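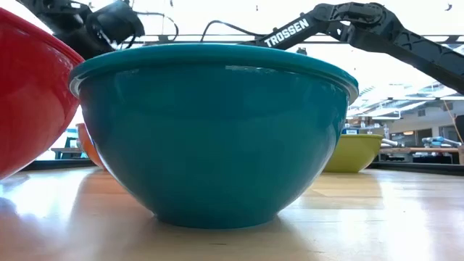

The arms at Joneteck's Tultbridge workshop get checked before anyone turns on the lights in the office. Guido Valentini starts at seven with a flashlight, a set of hex keys and a rag, and he doesn't power anything up until he has been over every joint by hand.

The job his arms do is simple to describe. They pick up bowls, nest them, separate them and set them down again on a wooden table. A cell may go through 800 of these moves in a working day, and that adds up for a small arm. Screws back out. Cables rub. A gripper that closed square in the morning can be closing a little crooked by four in the afternoon.

Valentini came to the work from commercial kitchens, where he fixed mixers and dishwashers for a firm called Stimetti. He says the habits carried over. "You learn to listen to a motor before you open it up," he says. "And you learn to keep your own screws in your own cup."

The morning check begins at the base. He grips the lowest link and rocks it. If he feels any play, he tightens the mounting bolts in a cross pattern and rocks it again. Then he works outward, one joint at a time, moving each through its range with the power off. A healthy joint feels the same all the way around. One that catches gets a strip of tape and a line in the notebook.

Cables come next. The run along the top of the arm needs enough slack to let the wrist fold back, but too much slack will snag on whatever is standing on the table. Valentini folds the wrist all the way in, checks that the cable isn't pulled tight, then stretches the arm out and looks at the loop. He replaces ties as soon as they turn stiff. On one arm last November a tie had worn through the jacket of a cable, and the wrist motor dropped out at random for two days before he found it.

The gripper takes the most time. Bowls are harder on it than boxes. The rim is the natural place to grab, but a thick, glossy rim is slippery, and a pinch that is slightly off center will turn the bowl in the air. Valentini wipes the finger pads with alcohol every morning and changes them every 40 hours of running. He closes the gripper on a folded index card and tugs at each corner. If one corner slides out easily, the fingers are out of line.

Only then does he switch on. The arm goes to its home position, and he compares it with a pencil mark on a block of scrap wood. The allowance is one millimeter. If the arm misses, he runs the homing routine again, and if it misses twice he recalibrates the joint that is off. A full recalibration takes 56 minutes when it goes well.

His last test uses the bowls themselves. The arm lowers over one, stops just above the rim, and holds. He watches for shake. A slight tremble usually means a loose screw near the elbow, and a slow sag means a motor is getting tired. He keeps spares for the wrist and gripper in a drawer labeled Sala, after the room where the first cell was built.

Not everything in the notebook has been solved. One arm drifts on sunny mornings and behaves by lunch. Valentini has moved it once, swapped a motor and lowered the blinds, with mixed results. The next thing he plans to try is a longer warm-up, 100 slow moves with nothing in the gripper, before the first bowl goes down on the table.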